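Driltormont Tenants' Association
Minutes, May 27, 2021, community room, ground floor

Present: Ona Eglītis (chair), Živko Ivanov, Mansa Nutsugah, Snežana Papadopoulos, Hiyori Kudo (minutes). Plus residents from the second stairwell, came and went.
Apologies: none received.

Started late, key problem again. Ona to get a second key cut.

1. Last minutes
Read, one fix. "Boiler" should of been "boiler room door". Otherwise OK. Approved.

2. Laundry room
Dryer on the left still out. Nedeljković came out, looked at it, says drum belt plus a bearing. Quote is in, Živko has the paper copy. Mansa asked if a used dryer would cost less. Živko: maybe, but no warranty, and we had that argument already in November. Long talk. Snežana wants the sign-up sheet back on the door, people are leaving wash in overnight. Agreed: sheet goes back up, two-hour slots, no names carried over to the next day.
Vote on repair: yes, all in favor.
ACTION Živko, call Nedeljković and get a date.

3. Bike storage
31 bikes on the list, 24 hooks. At least some of those bikes have flat tires and no owner anyone can name. Hiyori to tag every bike with a paper tag, owners sign it. Untagged ones go to Kindness, they fix them up and pass them on. Resident from second stairwell worried about her son's bike, he is away at school. Told her she can sign for him.
Discussion of a rack outside by the bins. Snežana against, rain and theft. Not decided. Back on the agenda next time.

4. Stairwell lights
Timer on second stairwell too short, goes dark before you reach the top floor with bags. Clositz says the timer can be reset from the panel but they want to send someone. Mansa asked why we pay for someone to turn a dial. Ona will ask if Živko can do it with them on the phone. Also bulb out by apartment 23.
ACTION Ona, call Clositz.

5. Courtyard get-together
Same plan as before, outside only, tables spaced out, everybody brings own cups. Ona wants sweets wrapped, no open cake plates this year. Table covers and candy:
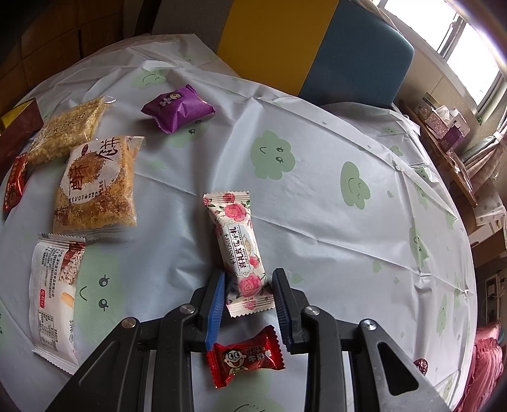
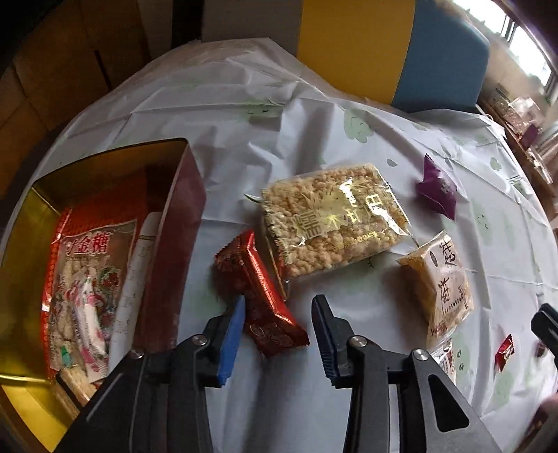
Budget for the courtyard came up next, Mansa had a list. Juice, paper plates, ice, string for the bunting. Snežana thinks too much juice, not enough coffee, and somebody should ask about the big urn. For sweets the nougat in the rose-print wrapper was liked and can go on all the tables, wrapped is what we wanted anyway. Živko asked about the leaf-print tablecloth, it needs ironing before anybody sits at it, he offered. Noted with thanks. No music after dark, the family over the archway has a baby. Kids' corner by the hedge if dry, if not then under the archway. Cost per household stays at 2 dollars, kids free. Money to Mansa in an envelope with apartment number on it, please, not under the door loose like last time.
ACTION Mansa, shopping. ACTION Snežana, ask about urn.

6. Garden beds
Tomatoes in. Somebody is watering the bed by the gate twice a day and it's drowning. Note on the gate, morning only. Hose has a split near the tap, taped for now, Živko has a spare conector at home. Hiyori asked who owns the mint. No answer. Mint is spreading into the beans, will be dug out and potted up, free to whoever wants a pot.

7. Other business
Packages left in the lobby, box of printer paper been sitting there with no label. Ask on the notice board.
Elevator inspection letter arrived, Ona has not opened it yet, will send round a copy.
Resident asked about pigeons on the top ledge. Netting costs too much. Mansa suggested wire spikes, Snežana hates the look of them. Živko will look at teh ledge first and see where they get in.
Back gate sticks. Everybody knows. Oil it.

Next meeting same room, date to go on the board once Clositz answers.

Minutes H. Kudo. Corrections to me before next meeting, please write them down, don't tell me on the stairs.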